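Tuno (software)

Tuno is a control and perception package for multi-fingered robot hands that carry a small camera at the wrist. It was written at Zeltow by a group led by Neville Mottram and is used mainly on mobile manipulators working in furnished rooms. The package reads the wrist camera and the joint encoders, maintains a mask of the pixels occupied by the hand, estimates the surfaces beyond the hand, and passes finger and thumb commands to a low-level controller. The name originally belonged to the masking module alone and was extended to the whole package when the planner was merged into the same code base.

Background

Earlier control software at Zeltow treated the wrist image as an unobstructed view. The hand was removed with a fixed polygon drawn once per robot, and everything outside the polygon was passed to the surface estimator. The method was adequate for rigid two-jaw grippers, whose outline in the wrist view depends on a single opening value. It worked poorly for hands with an opposed thumb, where the outline depends on several joints, and worse again for hands fitted with a fabric cover. A cover has no encoder. Its folds shift when the wrist turns, and the same joint angles can produce different outlines on different runs.

Sandra Sedgwick proposed replacing the polygon with a mask computed for every camera image from two sources: a rendered model of the rigid parts, and a learned classifier for the fabric. The first version ran as a separate process and added enough delay that the planner often received a mask for an earlier hand pose. Liam Oakley moved it into the camera driver's thread, and the arrangement has remained in that form.

Self-masking

The rigid part of the mask is produced by projecting the hand's geometric model into the camera using the current joint angles. Silver metal segments, dark fingertips and exposed linkages are all handled this way. The projected outline is then widened by a margin of 9 pixels to absorb small errors in calibration.

The fabric part is produced by a segmentation network with two output classes, cover and other. Black knit is a difficult material for this purpose. The deep grooves between folds carry little texture, and on a patterned floor the edge of a fold may be confused with a dark streak in the carpet. The network therefore receives the rendered rigid mask as an additional input channel, so that it can learn where fabric is likely to end and metal to begin.
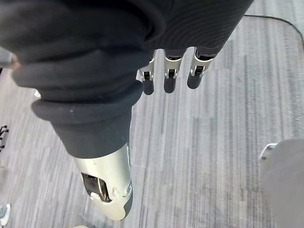
Fabric pixels are kept in the mask for 2 images after the network stops reporting them. The delay suppresses flicker at the cuff, where a rolled edge can pass in and out of the classifier's confidence threshold during a slow wrist motion. A longer hold was tried and dropped, as it left a trail of masked pixels behind the hand and hid usable floor.

Small light marks on the cover, such as lint, were a source of false detections in early releases. A bright speck inside a dark region resembles a distant object seen through a gap in the fabric. Tuno now fills any unmasked island smaller than a set area if it is fully enclosed by cover pixels. Gaps between the fingers are exempt from filling, since they often give the only view of the surface directly under the palm.

Surface estimation

Pixels that survive masking are passed to the surface estimator, which fits planes and shallow curved patches and assigns each a support class: hard, soft or unknown. Floors, including carpet, are treated as hard for planning purposes. Upholstery and cushions are treated as soft. Anything thin and dark on a floor is tested separately for cable-like shape, and a positive result creates a keep-out strip on both sides of it.

Objects that touch the image border are a recurring problem. A chair base or the foot of a piece of furniture may show only a curved edge, with too little of its shape present for a reliable class. The estimator stores such regions as partial obstacles. They block motion toward them but cannot be chosen as grasp targets until another view has been merged.

Pale furniture near a bright wall presents the opposite difficulty. The boundary between the two may be lost when the camera's exposure is driven by the dark hand in the foreground. Tuno excludes masked pixels from exposure metering, which reduces the effect but does not remove it. Seams in upholstery are useful in this case. A long seam gives the estimator an edge to track on a surface that otherwise has almost none, and it can help separate the upper and lower parts of a couch when the shading between them is weak.

Motion planning

The planner works in two stages. The first finds a wrist path that keeps the hand's outer volume clear of obstacles. For a covered hand this volume includes a padded shell around the knit, set per cover in the configuration file. The second stage sets the finger and thumb angles along the path.

Thumb motion is planned separately from the other fingers. A sleeve that bunches along the thumb takes up space when the thumb flexes, and the stacked folds can reach the camera's line of sight to the contact point. The planner assigns a visibility cost to each candidate thumb pose, calculated from the last 200 fabric masks recorded near that pose. Poses that usually hide the contact point are still permitted but are chosen only if the cheaper ones fail a collision check.

Approach speed depends on the support class. Over a hard surface the wrist slows at a fixed clearance. Over a soft one it slows earlier, because the estimated height of a cushion is less certain than that of a floor, and the final part of the descent is ended by a change in motor current - visual distance is ignored from that point on. If the class is unknown the planner uses the soft profile.
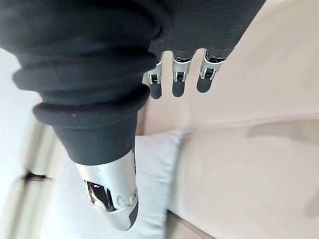

Calibration

Calibration has three parts: camera intrinsics, the transform from camera to wrist, and the joint offsets of the hand. The first two are done with the cover removed. Joint offsets are checked again with the cover fitted, as a tight sleeve can hold a finger slightly short of its commanded rest position. Pauline Lockwood wrote the offset routine, which moves each finger through its range in both directions and compares the encoder readings with the metal edges found in the image.

A calibration file is tied to one hand and one cover. Swapping covers without running the check produces a warning at startup and disables the fingertip contact estimate.

Logging and replay

Every session is written as a single log holding images, masks, joint readings and planner decisions. The replay tool steps through a log with any later version of the masking module and lists the images in which the new mask differs from the stored one. The standard regression set, maintained by Marjorie Goodall at the Tunstall site, contains 472 logs. A release is held back if replay shows fabric classified as a support surface in any of them.

Known limitations

The fabric classifier is trained on plain dark covers, and patterned or light-colored ones need retraining. Reflections on polished metal fingertips sometimes fall outside the projected model by more than the mask margin, most often near the opening in the thumb's metal tip. Motion blur at the image border lowers the quality of partial-obstacle regions, and the planner has no measure of this beyond a fixed penalty.

Related software

Trostia, a simulator developed alongside the package, renders covered hands with a simple cloth model and can write logs in the same format. Its folds are more regular than those of real knit, and logs made with it are kept out of the regression set.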